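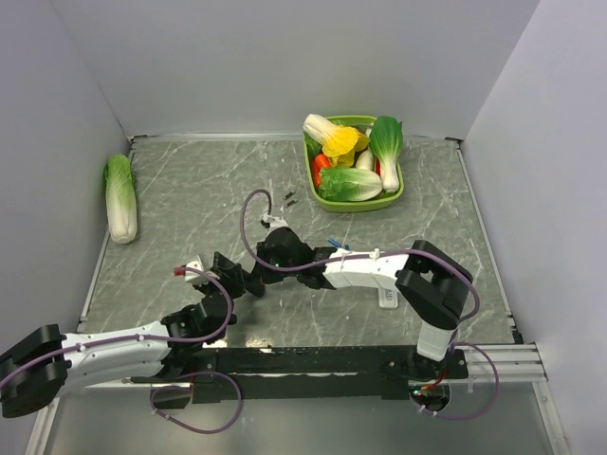
Taltlow Football Club has changed the way its academy prepares teenagers for the senior squad. Under the program, which began last August, 18 players train with the first team 2 days a week and spend the remaining days with their own age group. Meals are part of the schedule, and the academy kitchen now serves greens such as bok choy and napa cabbage at every midday sitting.

By the staff, Taltlow Football Quarterly
June 2026

The early results are mixed. Forward Eler started the spring cup match against Mamau before a crowd of 2,097 and was replaced after 60 minutes. Midfielder Crăciun, a stronger passer, has yet to appear in a league fixture. Coaches at the club maintain that neither player should be judged on a single season.
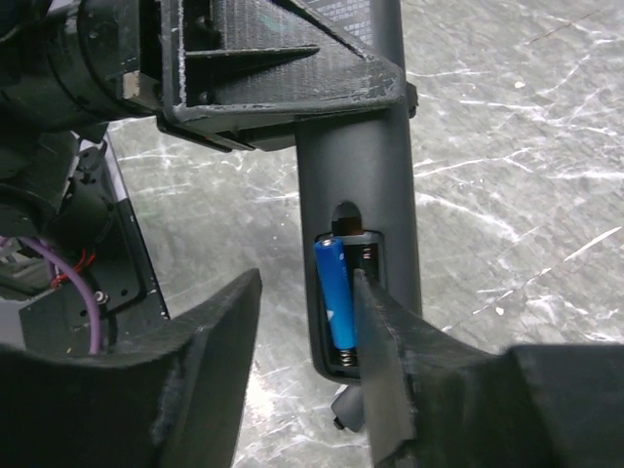 A battery compartment with one AA cell in place.

The club expects to name its senior squad before preseason training opens. Academy players who are not selected will remain eligible for the reserve league and may be recalled at any point before the winter break.

Last updated: June edition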